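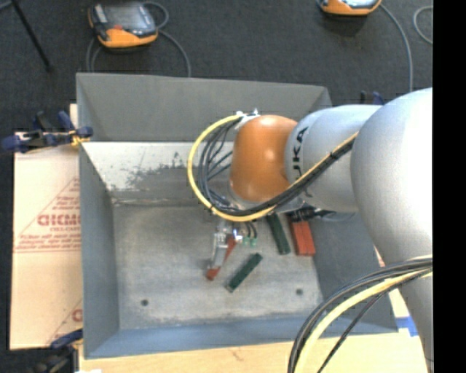
Skollby opens its Sort-Out Room to the public in February, and the company would like it known that the room contains blocks. Anyone hoping for a play kitchen, a ball pit or a screen should try elsewhere. What there is instead is a program of sorting, stacking and putting away for children ages four and up, built around the Bisht set of small colored blocks. The red and the dark green ones, lying on the floor of a big open gray metal bin, are the two colors each family starts with. The rest come later, once the first two have found their way back to where they live.

The room is on the ground floor of the old Stanoren building, up 16 steps that the architect still calls a feature. A ramp is at the side door. Sessions begin at 10 in the morning and last until the blocks are away, or until lunch, whichever the children allow.

"We tested soft bins, and we tested bins with cartoon bears on them," said Intan Chong, who runs the program for Skollby. "The children climbed into the soft ones and talked to the bears. A metal bin makes a good loud noise when you drop a block in it, and that did more for tidying than any bear."

A trial last fall brought in 127 families, and between them they filled out 613 comment cards. Around 100 of those asked whether the noise could be turned down. Skollby has read every card and has ordered felt mats for the shelves — the bins will stay as they are.

The Bisht set will also be sold at the front desk, along with Likik, a picture booklet on putting things away that is short enough to be read standing up. Both come in a plain box, and the box has a lid that fits.

Entry is free for the whole of the first month. Adults must stay in the room and are welcome to sort. Socks are required, shoes go on the rack by the door, and snacks stay in bags until the session is over.

Places can be booked at the front desk or by phone. Press visits are in the afternoon, after the floor has been swept.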